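Leftovers Are the Best Part: cooking once, eating all week
Speaker notes, Jhonatan Chávez, Jimthorpe Community Kitchen, January

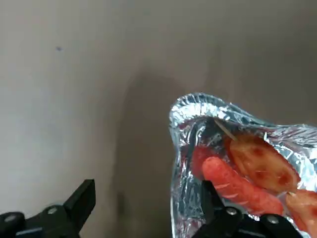 Slide 1: Foil, pinched up at the sides.

Hello and thanks for coming out in the cold! Ask who has something in the fridge right now they're afraid to open. Wait for hands.

My story, keep it short. Moved to Jimthorpe with 2 pans and a tiny freezer, hated cooking after work, started doing one big pot on my day off. Have now tested 37 recipes this way and I still get excited when one freezes well (the lentil one! tell the lentil one).

Main idea: cook plain, season later. A pot of plain beans can be chili, soup or a taco filling. Once it's all chili, you're eating chili until it's gone.

Foil. I love foil for reheating in the oven. Pinch the sides up high so the juices stay in. Tomato sauce or anything with lemon goes in glass, the acid eats at the metal. No foil in the microwave, say this twice.

Cooling. Shallow dishes, into the fridge within 2 hours. People always ask about rice, so get to it before they do: cool it fast, eat it soon, heat it all the way through.

Labels! Masking tape and a marker. Name and date, on the side, where you can read it in a stack.

Pass around the sample jars. Skip the freezer burn part if we're past 7:30.

Questions, then soup. Bowls are on the left, the spicy one has the red ladle.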